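Leave the recreation room a little empty

In many workplaces and student houses there is one room which everybody is proud of and which few people use. It is shown to visitors. It has a table for table tennis, some chairs in a cheerful colour, and a shelf of board games with the plastic still on. I have lived and worked near such rooms for many years, first in my own country and now in Wudereck, and I want to write in favour of them. But I also want to ask for more patience from those who pay for them.

The usual complaint is that the space is wasted. In our building, the proposal in June was to take half of the floor and put there six desks for short meetings. Those who made the proposal had visited at ten in the morning, seen no game going on, and drawn their conclusion.

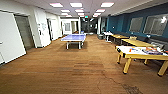
A room for playing must look unused for a good part of the day, in the same way as a bed does. If it is full at ten in the morning, something is wrong with the work. What matters is whether a person who comes in tired at four can start something without asking permission and without moving furniture. For this, open floor is necessary. Table tennis needs it more than any other game, as everyone knows who has stepped back for a long ball and met a chair. A blue table standing in the middle of a long wood floor, with the yellow tables kept to the side by the green-blue wall, is to my eyes a good arrangement, and I would not give away one metre of it. The low grey seat along that wall is also worth keeping. People who do not play like to sit near people who do.

My second point concerns money, and here I am less gentle. When a recreation room is furnished, the large things are bought in one afternoon and the small things are never bought again. In a hostel in Plindach where I stayed for two winters, the table was excellent and there was one bat with rubber on it. We played with the bat and a hardback dictionary. I became quite good with the dictionary, but I do not recommend it.
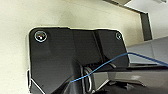
A yearly sum for small things would solve most of this. I once asked for a budget of 367 in our currency, for balls, bats, new playing cards and a box of pencils, and I was told that it was difficult to approve because it was not equipment. In the same month a sofa was approved. Nobody had asked for it.

My third point is about rules. I have read the rules of a games room in Gatatgate which had 53 lines. You could not eat there, you could not move a table, you had to write your name in a book before taking a puzzle and again after bringing it back. I understand how such a list is born. Something is lost or broken, a line is added, and the line stays when the thing has been replaced. But a person with a break of fifteen minutes will not read 53 lines. He will go and look at his telephone by the coffee machine, and he will do it alone. 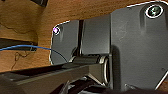

I would keep two rules. Put the game back so that the next person can play it, and let others join if they stand and wait. The second one is more important than it seems. In the place where I work now, I spoke to most of my colleagues for the first time because I was waiting for the table. My accent was stronger then and I was shy in meetings, but for counting points up to eleven one does not need much grammar.

There is a café called Cù, not far from us, which has understood this better than many employers. It keeps a few old games on a low shelf, some with missing pieces, and the owners let people sit over them as long as they want. The boxes are repaired with tape. I have never seen a sign there.

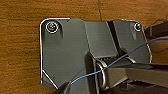 I know the answer which will be given to me. Rent is high, and a floor with one table on it is hard to defend in a spreadsheet. I accept this. Still, I would ask those who decide to come at four o'clock, on an ordinary afternoon, before they order the desks. They should bring a bat.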